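About us

Hi, I'm Sabina Kuruc, and I run the teaching side of Jilgate. We show robots how to do ordinary jobs around the house by doing those jobs ourselves, over and over, with a pair of grippers in our hands. I get asked at parties what I do and I still haven't found a short answer, so I'm going to use the long one.

We started in January, three years before anyone paid us, in two rooms over a bakery in Murnton. Afshin Arabzadeh built our first remote-control setup there (two arms on a bench, two more for the person driving them) and I was the one who sat in the chair and drove. I was terrible at it! It took me a whole morning to fold one dish towel. But I got better, and the recordings got better with me, and by spring we had an arm that could put away silverware on its own most of the time.

These days we still use remote control for anything with a hot stove or a sharp edge. For nearly everything else we've moved to hand-held grippers. You pick up a pair, you do the job, and the motion of the fingers gets recorded along with what the camera saw. The big plus is that you can take them anywhere. We've worked in kitchens, hallways, a laundromat, and 43 different bedrooms, and bedrooms are my favorite, because beds are where people put things down. Tissues, medicine boxes, a sponge, a phone, a tumbler, all on a soft blanket that gives when you push on it. A hard tabletop is a lot more forgiving.

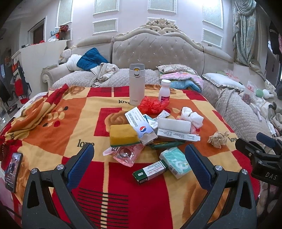 Octavian Chiriac thinks I'm too fond of mess. His view is that a beginner should spend the first two weeks on plain boxes, one at a time, and that a crumpled plastic bag teaches bad habits to people and robots alike. We've argued this one since he joined, and he's partly won: new folks now start with boxes for a week. Then they get the bags.

There are 182 household tasks on our list right now, and we're up to about 90 takes of each before we call a task ready for training. A take can be thrown out. If you fumble and recover, we keep it, and I really want people to know that, since everyone's first instinct is to start over. A robot is going to fumble too, and it needs to have seen somebody sort it out.

Who else is here? Tincuța Lazăr looks after the homes we visit and the people in them, and she's the voice you'll hear if you call. Vasilică Anghel keeps the grippers running and goes through more finger pads than he'd like. Our training software is called Zamfir, and it's on its fourth rewrite. Last year we opened a second, smaller place in Drallcombe, mostly for the remote-control work.

We take on new demonstrators a few times a year. You don't need a technical background, and left-handers are very welcome (we're short on them). Sessions are two hours with a break, and you can practice at the Murnton office before you ever go out to a home. Ask for Tincuța, and tell her which chores you hate. She'll probably start you on something else.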